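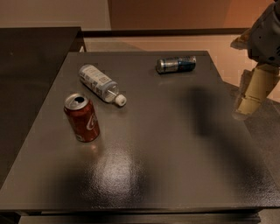 Cans and a bottle on the break table.

About Baumgart

Baumgart started with 2 bins in an office kitchen and one simple idea: the drink you finish at your desk should end up in the right place. We now look after can and bottle collection for 50 workplaces, and we still get excited about a full bag of aluminum!

Every office gets a sorting station, clear labels and a pickup each week (more often in May, when everybody gets thirsty). Our crew of 7 does the driving, the rinsing and the sorting, and we love showing people how it works. Got a break room with cans and bottles piling up? Come by the depot and say hi. Doors open at 8, closed Sunday.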